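Datasets / Textiles and Household / Documentation

Home Browse Collections Contribute Help Sign in

Search all records Enter a keyword

# Greltov Household Textile Care Survey: Data Card

Version 2, released 3 April 2024
Maintained by the Umeck Archive of Domestic Practice
Contact for this release: Darcy Tipoki, Data Services

## Summary

The Greltov survey records how households wash, dry, mend, store and discard everyday textiles. It contains 564 completed household returns from 46 localities, together with a file of free-text remarks. The survey was designed to support research on the working life of ordinary cloth items such as towels, sheets, napkins, curtains and dish cloths. Clothing is covered only where a garment has been cut down and put to another household use.

The data were collected by paper form. Returns were entered twice by separate staff members and compared, and differences were settled by reference to the original form. The forms are held at the archive and may be consulted by appointment.

## Files

- `households.csv` - one row per household, with locality code, household size and type of dwelling
- `items.csv` - one row per textile item reported, linked to a household by `hh_id`
- `care_events.csv` - one row per washing, mending or airing entry in the diary section
- `remarks.txt` - free-text answers, with names and addresses removed
- `codebook.md` - definitions of all variables and codes

All tables are encoded in UTF-8 and use a comma as the separator. Empty cells indicate that the question was left unanswered. The code `99` indicates that the respondent wrote "do not know" or an equivalent phrase. These two cases should not be merged, as respondents used them differently in the section on fiber content.

## Collection

Forms were distributed through local libraries and by mail. Each household was asked to complete a background section, list the textile items in regular use, and keep a short diary of their care. Diaries were kept in May in every locality, so that drying practices could be compared under similar daylight.

Respondents classified their own items. A cloth described by one household as a tea towel may be described by another as a glass cloth or a kitchen rag. The original wording is kept in `item_label_raw`, and the assigned category appears in `item_class`. Users who disagree with the assignments are encouraged to work from the raw label.

Localities are identified by code only. The Pokum and Plattner districts, which were surveyed with an earlier form, carry the prefix `P` and lack the questions on line drying and ironing.

## Variables requiring caution

`age_years` gives the age of an item as estimated by the respondent. Older items show strong rounding to multiples of five and ten. The archive has not smoothed these values.

`wash_temp` was recorded in words and later converted to three levels. Some respondents reported the machine setting, while others described the water itself. The variable `wash_temp_source` records which form of answer was given.

`fold_method` was added for this version. It holds the respondent's own account of how an item is put away - folded, rolled, hung or left in a pile - and has been coded for roughly 195 items so far. The remaining entries are blank and should be treated as uncoded.

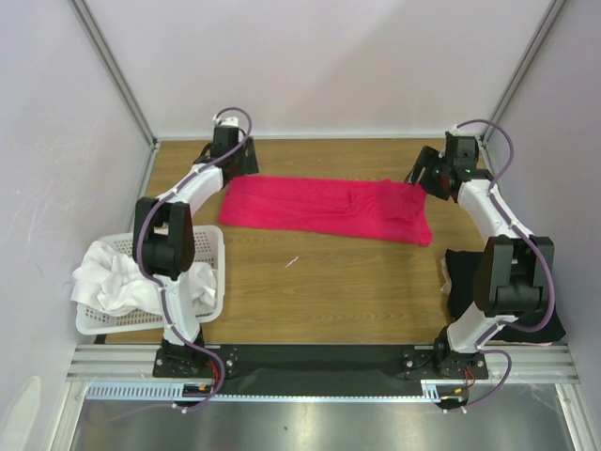 `mended` is a yes or no field covering visible repairs only. Several respondents noted in their remarks that they no longer knew whether a hem was original, and these items have been coded as unknown.

## Changes from version 1

Duplicate household numbers in the Plattner district have been corrected. Curtains and curtain linings, formerly a single category, are now separate. The column `fiber` has been renamed `fiber_reported` to make clear that no item was tested. Analyses that refer to the old column name will need to be updated.

## Privacy

Direct identifiers were removed before data entry. Remarks mentioning illness, income or disputes between neighbors have been shortened, and each cut is marked with `[...]`. Users must not attempt to identify any household or link the records to other sources for that purpose.

## Terms of use

The files may be used for research and teaching without charge. Published work should name the survey, the version number and the archive. Redistribution of altered files is permitted if the alterations are listed in an accompanying note. Reports of errors should be sent to Data Services with the file name, row identifier and a short account of the problem.

Tags: textiles, laundry, mending, household surveys, data card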